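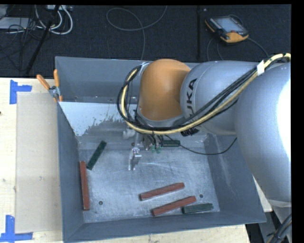 Can a Robot Tidy Up Your Blocks?

By Inmaculada Miranda, for young readers
Updated July 13, 2022

You have probably seen a video where a robot picks up a toy, drops it in a box, and everybody claps. I have seen plenty of them too. When I hear that a robot can tidy up, I want to know how many tries it took before somebody switched on the camera.

So I went to Rondbridge, a shared workshop where people pay a little each month to use the tools. Renato Manalastas and Zoia Tymoshchuk have been building a block picker there since February. The job sounds like something you could do at age three. There are red blocks and green blocks in a big metal bin. The robot has to pick one up.

What is a robot arm?

A robot arm is a machine with joints, a bit like your shoulder, elbow and wrist. Each joint has a motor. A computer tells the motors how far to turn, and the arm moves to a new spot.

The arm itself does not know what a block is. If you sent it to the wrong place, it would close its fingers on air and carry the air away very carefully. I watched it do this. It looked quite proud, but that was me imagining things. Machines don't feel proud.

The builders did not make the arm. It's a big used factory arm, silver-grey with an orange joint, and you can read most of the name KUKA on its side where the cables don't cover it. What they are building is everything else: the fingers, the wiring, the bin, and the program that decides where to reach.

The part that grabs

The part at the end of a robot arm is called a gripper. This one has two thin fingertips that point down. They go on either side of a block and squeeze.

Try it yourself. Put a wooden block on the table and pick it up using only two chopsticks or two pencils. Easy enough? Now push the block right up against a wall and try to get a pencil into the gap. That is the hard part of bin picking, and the videos tend to skip it. A block in the middle of the floor has space all around it. A block lying along the side of the bin may not have enough room for a finger.

The sides of the Rondbridge bin slope, which is meant to help. Blocks that land on the slope should slide down toward the middle. Renato says it works. I would say it works sometimes.

How does it find a block?

A program called Lirkska looks at pictures of the bin and makes a guess: there is a block, and it is turned this way. Zoia wrote it, and she named it after a noise her old printer made.

"Guess" is the right word, even though grown-ups often say the robot "sees." Shiny metal is a problem. Bright light bounces off it and makes pale patches, and old scratches make lines that look a little like edges. A program that looks for edges can be fooled. You can be fooled by a shiny floor too, but you would bend down and check.

To get better guesses, Zoia gave the program 2000 pictures to practice on. Does that make it smart? I don't think so. A toddler needs far fewer blocks than that, and a toddler also knows that a block is good to chew.

So, does it work?

I asked for a number. "Really well" is not a number, so I asked again.

Renato showed me his notebook. In the last test the arm made 200 tries, and it came up with a block on nearly 8 out of every 10. That's better than I expected. It also means that if you had a helper like this at home, it would miss again and again before your floor was clear, and somebody would have to stand near the stop button the whole time.

They do stand near it. A handheld controller with a screen and a small red button stays close to the arm. An arm this size could hurt a person badly, and it would not notice. Kids at Rondbridge watch from the other side of the room, behind a line, and so did I.

What about all those cables?

People who draw robots always leave out the cables. A real one has a lot: yellow, black, white, thick and thin. Some have to bend whenever the arm bends, so they need slack, which means extra length hanging in a loop. With too little slack they pull tight. With too much they can snag. Zoia told me she has spent more evenings on cables than on the program.

Questions to ask about any robot video

Is it playing at normal speed, or has someone sped it up?
How many times did the robot try?
Who put the blocks there, and did they leave nice big gaps?
Is there a person just out of view, holding the controller?

Renato and Zoia answered all four for me, and they didn't seem to mind. Their next test will use blocks of mixed sizes. I've asked to see the notebook again when it's done.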